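Call for participants: sorting cell build, Mulport shared workshop

Posted Oct 17, 2025

Mulport is looking for 3 people to join the Obi build through the end of November. Obi is a small sorting cell that moves loose electrical parts from one bin to another. The mechanical work is finished. The remaining work is grasp tuning, control code and safety wiring.

Open roles

Controls. You will take over the motion code, now 2057 lines of Python with few tests. Experience with state machines and serial communication is required. ROS knowledge is useful but the cell does not run on it.

Electrical. You will wire the stop circuit, label the panel and draw the schematic as built. You must be able to read a contact block datasheet and crimp to a consistent standard.

Test operator. You will load bins, run cycles and log every failed pick with its cause. No prior experience needed. Careful notes are.

Time and terms

Expect 5 hours per week, evenings, on site. Remote work is possible for the controls role only, after the first two sessions. The positions are unpaid. Participants get bench access and a locker for the length of the build, and may keep using the workshop at the member rate afterward. All code and drawings are released under an open license.

Current state

The Trundutine controller board is installed and powered. Bin positions on the conveyor are set by hand and checked before each run. Picks from the middle of a bin are fairly repeatable. Parts lying against a wall are the main source of failures, and most of the tuning time will go there. 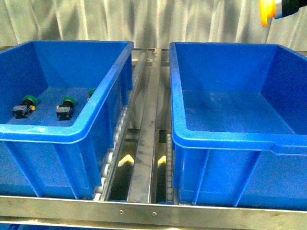 Green push-button switches in the left bin, right bin empty.

Requirements for all roles

Age 18 or over. Closed shoes, tied-back hair, no gloves near moving axes. The workshop safety briefing must be completed before your first session.

To apply

Write to Celina Duda at the Griltmont front desk, subject line "Obi build". State the role, your available evenings and one thing you have built or repaired. Attach photos or a code link if you have them. Applications are read in the order received and the call closes when the places are filled.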